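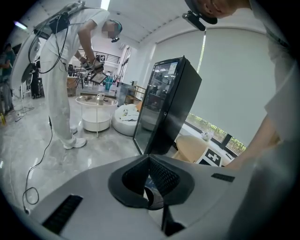
Is a round side table with a shelf worth more than a plain one?
It depends what you'd put on the shelf. If the answer is a stack of magazines you stopped reading in August, buy the plain one and keep the difference.

Gulel round side table, white

Gulel's own brochure calls this a "social surface". It's a side table. The top is round, the legs are thin, and down low there's a drum-shaped shelf, also white. It will hold a mug, a phone and a small plate, and after that you're negotiating.

We were slow to stock it. Thin legs on a small table usually mean one of two things: either it tips when somebody leans on the edge getting out of a low seat, or it creeps across a smooth floor every time it's bumped. Sang Đinh, who looks after our showroom stock, had one beside his own seat for 17 weeks before we agreed to put it on the site. It didn't tip. It did creep a bit on tile, so we now put a set of stick-on felt pads in the box at no charge. Felt pads won't stop creeping, by the way, whatever the packet says. They just keep it quiet and save the floor. If you want it to stay put, use the rubber dots, which we also sell and which collect hair.

White shows coffee rings. The maker says "wipe clean", and it does if you get to it the same day. Leave a ring overnight and you'll be at it with a bit of bicarb on a damp cloth. Please don't use a scouring pad. We get that email a lot, always with the same photo of a dull patch.

Price: $386. We think that's about as much as anyone should pay for a table this size, and if you only need somewhere to stand a lamp, you can do it for far less elsewhere.

Corkau bean bag pouf, white with printed top

Bean bag seating gets sold with a lot of talk about posture. We have no idea whether it does anything for your posture and we suspect the people writing the ads don't either. It's a low, soft seat. Kids like it, people under forty will sit on it at a party, and everyone else will look at it and go find a chair.

The print is on the top, dark on white, and the top is the part people sit on. Corkau rates the print for "everyday use" with no number attached, so we asked for one. We're still waiting. Our floor sample gets sat on by anyone who walks in and has held up so far, but denim is hard on a pale cover and we wouldn't promise you year five.

Things worth knowing before you order:

The filling settles. Expect it to sit noticeably lower after the first couple of months. Refill beads are sold separately and pouring them is a two-person job.
The cover comes off for washing, cold, inside out. Dry it in the shade.
It isn't an outdoor pouf. Corkau makes one that is, at a higher price, and we haven't been convinced by the zip.
Returns on beanbags are accepted unopened only.

Dinska round meeting table, light oak colour

There is a theory going around that a round table makes for fairer meetings, as there's no head to sit at. Maybe. In our experience the person who talks most at a rectangular table talks most at a round one too. What a round table does do is let you squeeze in one more chair without somebody straddling a leg, and it's kinder to your hips when you walk past in a tight room.

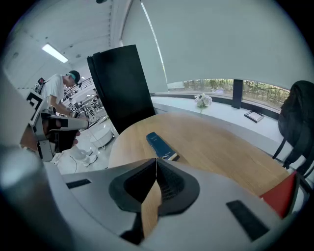
Measure for the chairs as well as the table. This is where most of our returns come from. People mark the tabletop out on the floor with masking tape, see that it fits, and forget that a high-backed office chair needs space behind it before anybody can stand up. If the table is going near a window, allow for the sill and for whatever cord or chain works the blind. You'll be reaching past a chair to get at it every afternoon otherwise, and you will get sick of that.

Bags are the other thing. Whoever draws up office plans seems to believe that people arrive carrying nothing. They hang their backpacks off the chair, and a light chair with a full pack on the back can go over when the sitter gets up. Heavier chairs or a row of wall hooks will both fix it. We'd go with the hooks. They're cheap.

On the finish: "oak colour" is a colour. We say so on every listing, as we've seen the same wording used elsewhere by sellers who hope you'll read it as something else. If you want to know exactly what your table is made of, ask us for the maker's sheet before you pay and we'll email it through.

Price: $2,177, delivered and put together in the metro area. Country delivery is quoted separately. The table comes in more than one piece and still needs two people on stairs.

Warranty: 7 years on the frame, by Dinska. That sounds generous until you read it. The top isn't covered for scratches, heat marks or sun fading, and those are the ways a tabletop gets old. Put a mat under anything hot. Close the blind when the sun's on it, or turn the table every few months so it fades evenly.

Do you need matching chairs?

No, and we'd rather you didn't buy ours just to match. The Chu stacking chair is listed next to this table on most sites, this one included, and it's fine for an hour. Cường Lưu in our workshop has re-glued enough chair feet to have views on it, and his is that people should spend on the chairs they use all day and stop worrying about whether the backs are the same colour. A glossy red one next to a tall black one bothers visitors for a minute or so.

Glossy backs do show fingerprints. Upholstered ones hide them and hold on to lunch smells instead. Pick one.

Seeing it in person

The side table and the pouf are on the showroom floor. The Dinska table is by request only, so ring ahead and we'll have it set up. Bring your room measurements, including the doorway, and bring one of your own chairs if it fits in the car. We're open until 5 pm, and parking is round the back.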